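Clurnby Repair and Reuse Program
Progress report to the Vesico fund, second period

Summary

The program is open, people are using it, and the money has been spent mostly where we said it would be. I am less sure than our last report was that it is doing what the application claimed. That report said the program was "on track to change how Clurnby thinks about waste." I have read that sentence several times and I can't find anything in our records that would back it up. I would ask the fund to set it aside.

What we can show is smaller. We took in 3207 items between opening and the end of December. Of those, 2504 went back out the door in a condition that the person at the desk was willing to sign for. The rest went to scrap, or are on the shelves at Festside waiting for someone to decide.

What the numbers do and don't say

The 2504 figure needs care. "Signed for" means that the item worked at the desk on the day. It doesn't mean the item worked a month later. We tried to find out by calling people back, and reached 565 of them. Most were pleased. People who have been given something for free and then get a friendly phone call tend to say they are pleased, and I wouldn't build much on it.

The intake figure has its own problem. A bag of cutlery was logged as one item at Clurnby and as separate items at Festside until the fall, when we got both desks using the same form. We haven't gone back to fix the earlier entries. It would take weeks and the paper slips are not all there.

The application also promised a figure for tons kept out of landfill. We haven't given one. The method we were handed assumes that every repaired toaster replaces a new toaster, and that the old one would have gone in the trash the same week. Anyone who has looked in a garage knows better. If the fund still wants a tonnage we will supply it, with a note saying what we think of it.

Sites

Clurnby is open four days a week and is busy on all of them. The line on Thursday can go out to the sidewalk, mainly because the farm market is on the same street that day. Some of what we count as demand is people who were passing anyway. I don't mind that, but it should be kept in mind before anyone uses Clurnby as proof that a third site would fill up.

Festside is harder to defend. The rent is low and the building is dry, and that is most of the case for it. The bus stops running in the early evening, so the late session we promised has had a handful of regulars and not many others. We moved it to the afternoon in November. Attendance went up a little. So did complaints from people with jobs.

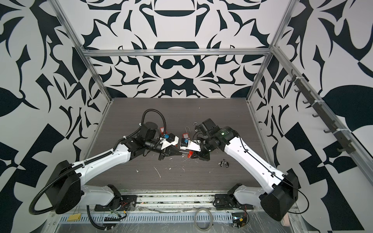 Small electricals are still the largest group at both sites, followed by clothing, then furniture. Furniture takes the most floor space and brings the most arguments. We now turn away anything with a broken frame, and anything upholstered that doesn't carry a fire label. The rule was unpopular for two weeks and has hardly been mentioned since.

Training

We said we would run evening classes in basic mending and wiring, and we did. The mending classes filled. The wiring classes filled on paper, and then half the seats were empty by the third session. Our first explanation was the weather. I think the course was too long and started with too much theory. The next one is shorter and has people opening up a lamp in the first hour.

We can't yet say whether anyone who took a class goes on to fix things at home. The exit form asks if they intend to, and nearly everybody ticks yes. I would like to drop that question.

Software

The Kalniņš stock system was bought out of the first payment. It does what it was sold to do, which is print labels and keep a list. It was also supposed to cut desk time in half. We timed the desk before and after, and the saving was small enough that a slow customer would wipe it out. Staff like the labels. We don't plan to buy the add-on for reports, and this report was put together from a spreadsheet.

Spending

Rent, wages and insurance came in close to plan. Tools went over, because we priced hand tools and forgot that blades, bits and thread get used up. Advertising came in under, and we can't see that it made any difference. We ask to move the unspent part of the advertising line to tools.

Problems still open

The scrap contract runs out in the spring and the quote for renewing it is higher. We have asked two other haulers and are waiting to hear.

The Festside lease needs a decision before then as well. My own view is that we should stay one more year with shorter hours, and stop calling it a hub.

Next period

Both desks will log items the same way for the full period, so the next set of figures can be compared with itself. We will call back a smaller group of people at three months and ask one question: is it still in use? We will send the answer whichever way it comes out.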